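The Paper Shift

The job at Otine was 300 folds by the end of the month, and by the last Friday in January Tharushi Saha had 13 left. She drove the arm from a chair by the window with a controller in each hand. When she closed her fingers, the yellow gripper closed. When she let go, it let go.

The folds were simple. A sheet of paper lay on the stone counter, and she had to bring one part over another and press it down. Her grandmother in Lustham could do it while talking on the phone. Through the arm it took almost 3 minutes, and the paper buckled if she pushed too soon.

Cathal Moriarty sat at the other desk and marked the runs good or bad. He had come over from the Flillside warehouse, where he used to show the arms how to stack trays.

"Trays hold still," he said.

"You've mentioned that."

"What color now?"

"Blue."

She pulled the wrist view up to fill her screen and moved the gripper in from the bottom. She had stopped looking at the real counter weeks ago. The paper was easier to read from down there, close to the stone, where every crease threw a bit of shade.
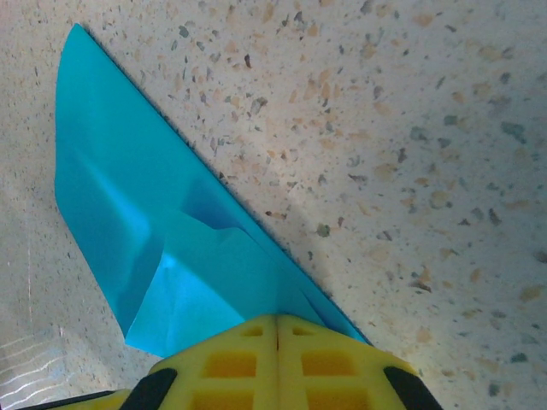

The blue sheet, from the wrist.

She waited. The flap was wrinkled along its top, and one long side of the sheet was still straight and crisp. If she pulled back now the run would count. Mogensen, who ran the project, had written the rule on a card and taped it over the kettle: a fold is a fold.

Tharushi thought about the crease. The arm would learn from this one along with all the others, and it wouldn't know which ones she'd been tired for. It would take her Friday afternoons the same as her Monday mornings.

"Are you stopping there?" Cathal asked.

"Give me a second."

She eased the right controller down and felt nothing, because there was nothing to feel. The motors made their small rising noise. She drew her hand toward her chest, slowly, the way she would have smoothed a bedsheet, then lifted.

Cathal leaned in to his screen and ran the clip back. He watched it twice.

"You went over it again," he said. "It'll think that's part of the job."

"Maybe it is."

He held his pen above the sheet. In the first week they had argued about this kind of thing for an hour at a time. Now he wrote G in the box and moved his ruler down a line.

"Twelve," he said. "Do you want tea before the next one?"

She put the controllers in her lap and opened and closed her hands. Across the room the gripper stayed where she had left it.

"After," she said, and picked them up again.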